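Wadorton Hand Control: frequently asked questions
Software release 2.22. Page last changed 21 Apr 2021.
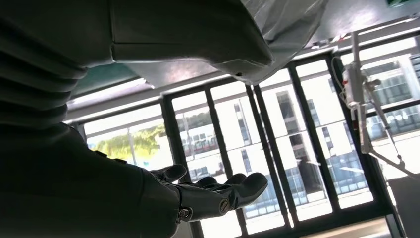 One reader of the January page wrote in to say that the old answers told people which setting to change but never which program reads it, and asked for that to come first. It now does.

Which program reads my settings?
The planner, called Kikotlow, reads the file plan.conf when it starts. The controller, Flutdale, reads hand.conf, and it also picks up changes while running if you send it the reload command. Kikotlow must be restarted.

Do I need both programs?
For finger movements alone, Flutdale is enough. If the arm has to move as well, you need Kikotlow to work out a path.

What is the open pose?
It is the pose stored under the name "open" in hand.conf, with every finger joint at its lower limit. The hand in the picture is open, palm up and holding nothing. Palm direction is not part of the stored pose. It comes from the wrist, so set it in the planner.

The planner says "no path found" but the way looks clear. Why?
Check the map first. Thin or see-through things such as plastic sheeting and window glass are often missing from the depth data, or turn up as scattered points that the planner treats as solid. Draw a keep-out box round them by hand and switch off live mapping inside that box.

Does bright daylight matter?
It can. A large window behind the hand may leave the fingers too dark for the tracker to find. Lock the exposure on the hand before you start tracking — the automatic setting follows the brightest area.

What does error 532 mean?
Flutdale has had no joint readings for 70 milliseconds and has stopped sending commands. Look at the network load before you raise the limit. Log files written to a shared drive are a common cause.

Can I replay a recorded movement?
Yes. Use the replay tool with the slow option the first time. Recordings made before release 2 have no wrist data and will be refused.

Will it run in the Lumbantobing simulator?
Yes, for the arm and wrist. Finger contact is not modelled yet, so grasp tests will not give useful results there.

Where do I report a fault?
Use the tracker on the project site. Attach both settings files and the log from the controller.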